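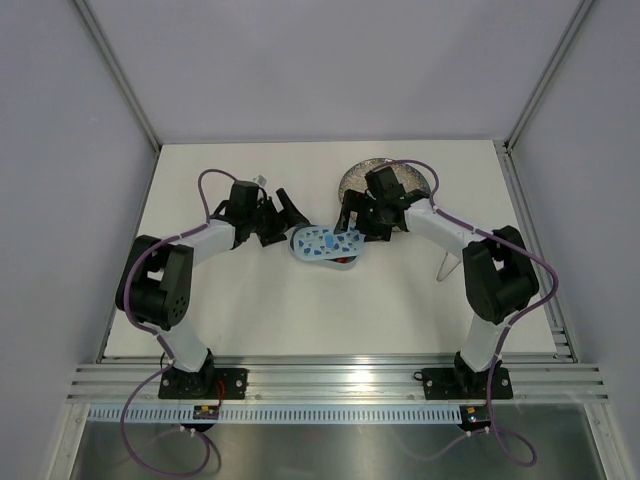 Blair Carnegie wrote in last week to ask why my leftover rice always comes back fluffy when Blair's turns into one solid brick by lunchtime. Great question, and I got so carried away answering it that it grew into a whole page!

Packing a rice lunch that still tastes good at noon

Start the night before. Rinse the rice in a bowl of cold water, swish it with your fingers, pour off the cloudy water and do it again until you can see the bottom. Then let it sit in fresh water for half an hour while you do something else. I skipped the soak for years and I'm still a little mad at myself.

Cook it the way you normally do, but leave the lid on for ten minutes after the heat goes off. Then fluff it with a fork, right down to the bottom of the pot, and spread it out so the steam can get away. Steam trapped in a closed box is what gives you the brick (and the soggy lid, ugh). As soon as it stops steaming, box it up and get it in the fridge.
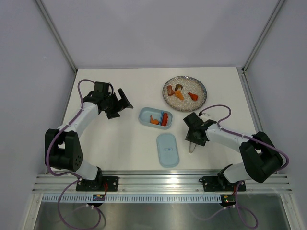 Toppings are my favorite part, and I'll happily stand at the counter fussing with them longer than the rice took to cook. Anything juicy should be patted dry first - tomatoes, pickles, roasted peppers, all of it. Color does a lot of the work at lunchtime, too. Something dark brown next to a bit of orange and a bit of red-orange looks cheerful against pale grains, and if you keep the pieces together toward one half of the plate, the plain half is easy to get a fork into. The same layout works fine in a box.

Saucy things go in their own little jar. I use a Boklow one with a screw top, mostly for sesame dressing, and it has ridden around in my bag since January without a leak.

To reheat, sprinkle a spoonful of water over the rice, cover loosely, and microwave until it's steaming hot all the way through. Stir halfway. Take the cold toppings off first if you can, and put them back on at the end - warm rice with crisp cucumber is so good!

Blair, try the soak first and change nothing else. If you still get a brick, use a couple of spoonfuls less water in the pot next time and write me again.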